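A **covered gift box** is a box of stiff board with a separate lid, wrapped on the outside with paper or cloth and used to present a gift without other wrapping. It is also called a *lid-and-base box* or, in some shops, a *rigid box*. It differs from the folding carton, which is sold flat and is assembled by the buyer.

## Construction

The base and the lid are made separately. Each one starts as a sheet of board, which is scored, folded up and held at the corners with paper tape. The covering is then glued to the outside and turned in over the rim. The inside may be lined, or the board may be left bare. The lid is made slightly larger than the base, so that it slides down over the walls.

Dark colors such as navy, black and wine red are common, and a textured covering is often chosen because it hides small marks from handling.
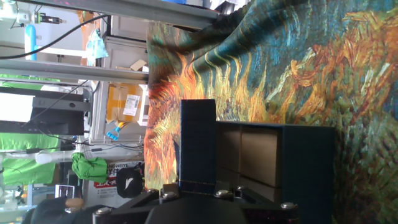

*Open box with a dark navy covering and a light brown cardboard interior.*

The weight of board depends on the size of the box. The box maker Lawal Usman, who ran the Balogun workshop in Emavcombe, divided his products into small boxes, for jewelry and watches, and large boxes, for clothing and glass. His pattern book contained 332 designs, and 35 of them were square.

## Ribbon

A lid that fits well stays on by friction, but a ribbon is usually added. There are two main ways to tie it:

- **Cross tie.** The ribbon passes over the lid in both directions and is knotted in the center. It holds the lid firmly and is preferred for heavy contents.
- **Diagonal tie.** The ribbon passes over the corners of the lid at an angle. It uses less ribbon and can be slipped off without untying the bow, but it becomes loose if the box is carried for a long time.

A thin ribbon in the same color as the box gives a quiet result. A contrasting ribbon is more usual for children's gifts and for the holidays.
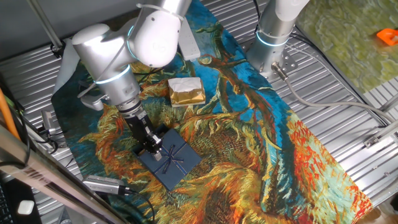
The bow should be small enough that it does not hang over the edge of the lid. When several gifts are given together, the boxed gift is commonly the largest, and smaller items are wrapped in paper. Metallic paper is popular for these, gold especially.

## Storage and reuse

Covered boxes are often kept after the gift is opened. The Gakico shop sold its boxes in sets of 5, each fitting inside the next, and advised customers to store them in the same way. Damp is the main danger, as it softens the board and lifts the covering at the corners. A lifted corner can be repaired with white glue and left under a weight overnight.

## See also

- Korkska box
- Gift wrapping
- Ribbon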